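Travel > Features > Slow Routes

Four Nights on the River at Odport

By Halyna Moroz 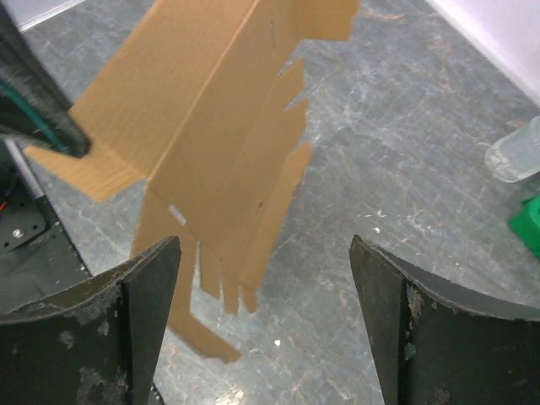

Plain brown cardboard, creased and folded, with a row of narrow flaps along one side.

The boat to Odport leaves at seven in the morning, and if you miss it you must wait until the next day. I learned this from the woman who sells the tickets, who told me the same thing three times while she was writing my name in her book. I was early by one hour. She gave me tea anyway.

Many guests who come to this part of the delta buy the package with Takel, a small company which has two lodges and a river boat. You pay for three nights and the fourth is free, if you travel outside the month of June. The price includes the boat in both directions, all meals, and a guide for the mornings. It does not include drinks, the bird permit, or the bus from the railway station, and I think they should write this in bigger letters.

The first lodge is called Gonis. It stands on wooden legs over the water and has 23 rooms, all of them on the side where the sun comes up. My room had a bed, a chair, a mosquito net and a very good lamp. There is no television and the telephone signal is only on the end of the pier, where in the evening you will find the other guests standing close together and speaking to their families in five languages.

My guide was Lukian Karpenko. He was born on the next island and he worked as a fisherman before the lodge opened. He does not talk much in the boat. He turns off the motor, lets the boat go with the water, and after some minutes he lifts one finger and there is a heron, or an otter, or a branch which I believed was a heron. On the second morning we stayed in one narrow channel for almost two hours. I had cold feet and I did not want to leave.

"People ask me for pelicans," he said. "The pelicans come in the spring. I can't call them on the phone."

He is right about the season. I visited in winter, when the reeds are yellow and the lodge is half full, and it was very quiet. For pelicans and warm water, come in late spring, but book early and bring something strong against insects.

After two nights the boat takes you farther, to the second lodge, Vasiliu. The trip is 40 kilometers and takes the whole afternoon – the captain stops for anyone who waves from the bank. We took on board a school teacher, two sacks of onions and a bicycle. Lunch was fish soup with vinegar and garlic, served from one big pot, and there was enough for the teacher also.

Vasiliu is the more expensive of the two, and I must say that I liked it less. The rooms are larger and the bathrooms have heated floors, but the dining room plays music at breakfast and the pier is lit all night, so you lose the stars. If you can choose, ask Takel to give you three nights at Gonis and one at Vasiliu. They agree to this when it is not busy, though it is not in the brochure.

The village behind the lodge is worth a slow walk. It had 1,373 people at the last count, one bakery and two churches, and the bakery is open until the bread is finished. Buy the round loaf with cheese. Behind the second church a path goes up to a low hill, the only one I saw in four days, and from the top you can see the sea as a thin gray line.

Going back, the boat is faster because it goes with the current, and you arrive at the station in time for the evening train. I slept most of the way. The ticket woman was on the dock and asked me if I had seen pelicans.

IF YOU GO

The four-night stay costs around 167 euros per person per night in a double room, before the free night is taken off. Single travelers pay extra, except in winter. The bird permit is sold at the ticket office and must be paid in cash.

Bring a warm hat in every season, shoes that can get wet, and binoculars. The lodges lend binoculars, but the pair I was given was heavy and one side did not focus.

Children are welcome at both lodges. The morning boats take four guests, so a larger family will be divided between two guides.

Contact the editors | Write for us | © Slow Routes, all rights reserved | Back to top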